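# About Inex

Inex is a race management and sail measurement office in Bustholm. We set courses, run start and finish lines, weigh and measure boats, and produce results for sailing clubs that don't have the staff or equipment to do it themselves. Most of our work is keelboat racing under a handicap rule. We also run dinghy open meetings and one overnight race each season.

The office was started by Greer Rennie and Wichai Siriwan, who had shared a committee boat for several seasons and disagreed about how finish times should be recorded. Greer used a handheld recorder and read the tape back ashore. Wichai wrote on a waterproof pad. The method we use now is both at once, with a second person on each, and the two records are compared before any result is posted.
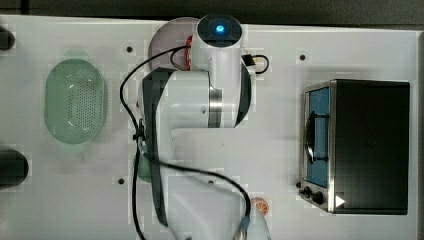 ## What we do

**Course setting.** We supply marks, ground tackle and a mark boat. Marks are inflatable, in two colors, and are laid by GPS position and then checked against the wind from the committee boat. For windward-leeward courses we prefer a gate at the bottom unless the fleet is small. If the wind shifts far enough to make one tack heavily favored, we move the top mark and signal the change at the previous rounding. Clubs sometimes ask us to leave a skewed course alone to save time. The race officer decides, and the decision goes in the log with the wind readings that led to it.

**Starting and finishing.** The line is set from the committee boat with a sighting pole fixed at the mast. Line length is worked out from the number and overall length of the boats entered, with an allowance that we agree with the club beforehand. We use a horn and flags. The flags govern and the horn only draws attention to them, as the sailing instructions will say. Boats over early are called on the radio where the instructions allow it, sail number only, with no comment.

**Measurement.** We measure sails, weigh boats and record flotation for clubs that run their own certificates. Sails are measured on a clean flat floor, dry, with battens removed unless the class says otherwise. Owners should allow a full morning for a complete inventory. A spinnaker takes longer than owners expect because the half width has to be found on the folded sail and the fold is usually wrong the first time.

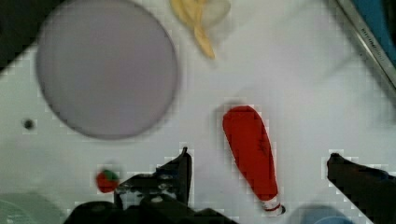
Weighing is done from a single-point lift with a load cell in line. The boat must be empty of stores, fuel and personal gear, and the bilge must be sponged out. We take readings until consecutive ones agree, then record the last. If there is enough wind in the yard to swing the boat, we stop and come back another time. Load cell calibration papers can be inspected at the office.

**Results.** Scoring is done in Zemasora, a program written by Tamara Pascu when she joined us. It takes elapsed times and ratings, applies time-on-time or time-on-distance correction, and prints provisional results with the protest time limit at the head of the sheet. The default limit is 60 minutes after the last boat finishes the last race of the day. Clubs may set another figure in their instructions and we will enter it.

Zemasora does not round until the last step. This matters in handicap racing, where two boats can finish within a second of each other on corrected time and the order can depend on where the rounding was done. Any competitor may ask for the unrounded figures. They are sent as a plain table, one row per boat, with the rating used and the formula at the top.

## The Nakpan Night Race

The overnight race is the one event we organize in our own name. It starts off Bustholm in June at 7 p.m., rounds Nakpan light to starboard and finishes back on the same line. There is a short course for smaller boats that turns at the fairway buoy. Both fleets start together and are scored separately.
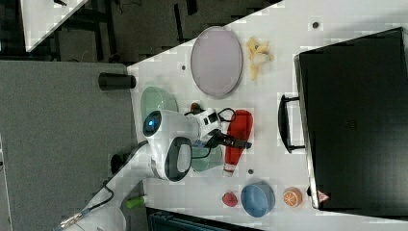 Entries are limited to 100 boats. The limit comes from the anchorage and the number of safety boats we can crew through the night, and we don't raise it for late applicants. A waiting list is kept in order of receipt. Every boat must carry lifejackets with lights and crotch straps, a fixed VHF radio, a working AIS transponder and a grab bag. Gear is inspected at the dock before the start, and a boat that fails may present itself again up to two hours before the warning signal.

Finishing at night is done by spotlight on the sail number. Boats should light their own sails as they approach the line and call in by radio when they have it in sight. A boat that isn't identified at the line is recorded by time only and then matched to its AIS track in the morning. That has settled most of the questions we've had, though one result was held open for four days while a crew looked for the memory card out of their plotter.

## People

**Greer Rennie** is principal race officer. She handles sailing instructions and all contact with club race offices.

**Wichai Siriwan** looks after boats, marks and ground tackle. Questions about depth, holding and tidal stream on a proposed race area go to him. Please send a chart extract with them.

**Tamara Pascu** maintains Zemasora and does the scoring at events of more than one day.

**Vitória Peixoto** is head of measurement. She trained as a sailmaker and still cuts patterns for two local lofts during the winter. To avoid a conflict, she doesn't measure sails from either loft, and those go to Tolera Teshome.

**Tolera Teshome** is assistant measurer and drives the mark boat.
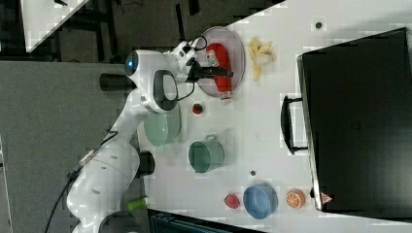
Additional line crew are engaged by the day. They need a powerboat certificate and a radio license, and they work one event alongside Greer before being put on a line.

## Records

We keep race logs, time sheets and wind readings for every event we run. There are 337 race logs in the archive at present, the earliest on paper. Measurement data belongs to the owner of the boat and is released to a club or to a new owner only on written request. Protest hearings are run by the club's own protest panel. We give evidence if asked and hand over the logs, and we take no other part.

## Booking us

Send the dates, the classes expected, the race area and a draft of the notice of race. We reply with a crew list, an equipment list and a price. Travel is charged separately outside the Bustholm area. The mark boat is towed on its own trailer and needs a slipway usable at half tide or better; if yours isn't, tell us when you write and we'll look at launching from the nearest harbor.

Measurement bookings are taken from October through March. During the racing season Vitória can fit in single sails at short notice, but not full inventories or weighings.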